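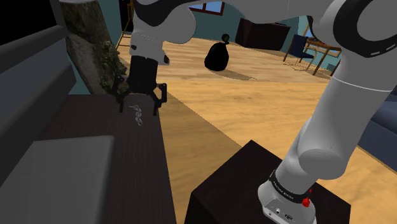

El brazo en el simulador, con la pinza abierta encima de la cadena.

1/ Hilo largo, aviso. Llevamos desde febrero peleando con el presupuesto del laboratorio y por fin tengo algo que enseñar. Vamos a comprar brazo, pinza y pedestal, pero antes lo estamos montando todo en simulación, y qué gusto da planificar así.

2/ El punto de partida: la mesa. Parece una tontería, pero la pregunta que más dinero nos podía costar era dónde va la base. Si el pedestal queda muy lejos, hay que pagar un alcance mayor. Si queda pegado, el codo se dobla fatal y pierdes la mitad de las posturas buenas.

3/ Así que probamos posiciones del pedestal en el modelo, moviéndolo poco a poco, hasta quedarnos con una que le gusta incluso a Antigoni Moschos (y mira que es difícil, os lo digo con cariño).

4/ Números, que sé que los pedís. El pedestal de Rallis sale por 1.082 euros. El juego de dedos de recambio, 526. Y la partida de anclajes, cableado y parada de emergencia se nos fue a 2.637, bastante más de lo que yo había apuntado en mi servilleta mental.

5/ Lección para quien esté haciendo su primera hoja de cálculo: el brazo se lleva todas las miradas y luego los accesorios te comen por los pies. Ponedlos en líneas separadas desde el primer día!! 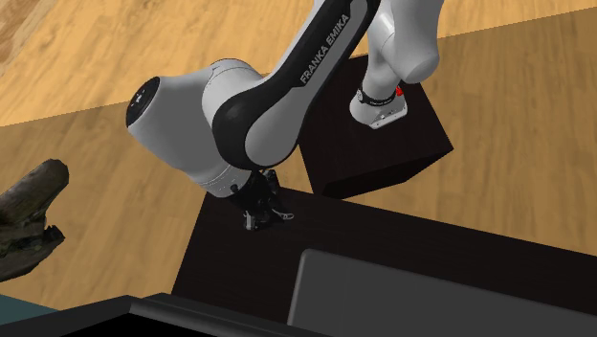

Grupo de Manipulación · Departamento de Automatización · Instituto Drimedar

6/ Modelamos con un Franka Emika porque ya teníamos el modelo a mano. La compra definitiva no está firmada, Xuân Lưu sigue comparando condiciones de mantenimiento y plazos.

7/ Lo que más me ha servido es ver cuánto sitio ocupa la muñeca cuando baja al borde de la mesa. En el plano era un circulito. Con volumen de verdad te das cuenta de que hay que dejar libre esa esquina, y la bandeja plana que queríamos poner ahí se va a otro lado.

8/ También cambió la lista de la compra: quitamos la segunda mesa (adiós, segunda mesa) y metimos 20 horas de formación con la gente de Cevard. Khanyisile Engelbrecht lo pidió desde el principio y tenía toda la razón.

9/ Y ahora los dedos, mi parte favorita. La tarea de prueba es coger una cadenita metálica. Una cadena es un bicho malísimo para una pinza de dos dedos — cada eslabón mira hacia un lado distinto del anterior, así que según dónde cierres agarras un canto o un óvalo abierto.

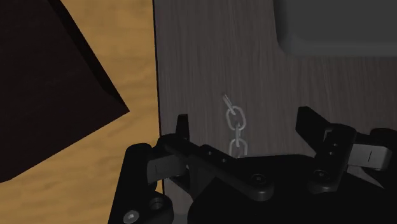 10/ QUÉ QUEDA POR DECIDIR

– Dedos estrechos o anchos. Yo voto estrechos, Nektarios Nikolaidis anchos, seguimos siendo amigos.
– Si la cámara va en la muñeca o en un poste fijo. Cambia el cableado, o sea, cambia el dinero.
– Suelo: hay que preguntar si el pedestal se puede atornillar o necesita lastre.
– Oferta de Ornetti para la pinza, que caduca a final de mes.

11/ Si alguien ha comprado dedos intercambiables y quiere contarme cómo le aguantan las almohadillas, tengo los mensajes abiertos. La hoja de presupuesto la comparto en cuanto le borre mis comentarios a las dos de la mañana.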